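Home | Projects | Class Notes | Contact
Print this page | E-mail this page
April — by Sun-ja Seol

So my project for the unit on everyday habits was the bed. Mine collects stuff all day, and I wanted to know if tidying it before dinner would stick better than tidying it in the morning. I tried each for 5 days (Sunday didn't count!) and wrote down whatever had landed on the covers.

Black fabric, a thin black cable and a green box on the bed: 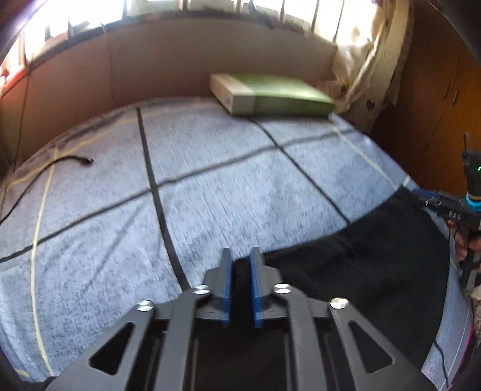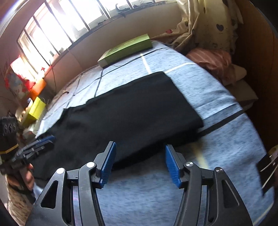

Chargers were my worst habit by far. I put them away and they were back by bedtime — every single time. Clothes got easier once I folded them right there and walked them straight to the closet. Evening won, with 4 good days against 1 for the morning. My partner Sun-ja Ham (yes, same first name) got the opposite result, so we're handing in both charts.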